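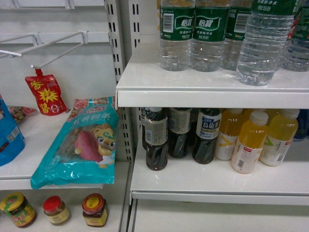
Figure 1. Head camera view of the test shelving, with bottled drinks to the right of the slotted upright and packaged goods to the left.

Shelf Restocking from a Head-Mounted View: Effect of Viewpoint on Item Localisation
Project report, Willstead retail handling group

1. Aim

The project tested whether a robot can find a named item on a mixed shelf using only its head camera, and whether a second look from a lower head position improves the result. Earlier work at Willstead used a fixed overhead camera, which gave good results on open tables and poor results on shelving.

2. Setup

The shelving is a white metal unit with an upright that divides it into two halves. Bottled water, tea and juice drinks are kept on the right. The left holds items that are harder to outline: a turquoise bag of noodles lying at an angle, glass jars on the bottom tier, and a red spouted pouch on a hook.

Images were processed by Plokatow, the detection software written for the previous year's project. It returns an outline and a grasp point for each item. The outline was compared with one drawn by hand. A result was accepted if the grasp point fell inside the hand-drawn outline and the item name was correct.

3. Method

We recorded 316 views at standing head height and used them as the baseline. For the second condition the head was lowered and tilted, and the two views were merged before detection. The shelf layout was changed after every 20 views. Training used a separate set of 617 images from the Clostitz store, where the shelves are deeper and the lighting is warmer.

4. Results

The baseline failed on 161 views. Most failures fell into two groups. In the first, bottles of the same kind stood one behind another and were merged into a single outline. In the second, the top of a bottle on the upper shelf lay outside the view, so the cap was not available as a reference and the grasp point was set too low.

The lower viewpoint reduced the second group. It had little effect on the first, as rear bottles stayed hidden at both heights. Jars were located reliably in both conditions. Clear bottles with the label out of view gave the least stable outlines, and reflections on ribbed plastic were sometimes returned as separate items.

5. Limitations

Only one unit was used. No grasps were carried out, so an accepted grasp point does not show that the item could be lifted. The planned comparison with the Pant depth sensor was dropped in June after calibration errors.

6. Further work

The next step is to move the head sideways between views, which should separate bottles standing in line. The merging step also needs to run faster before it can be used during a pick.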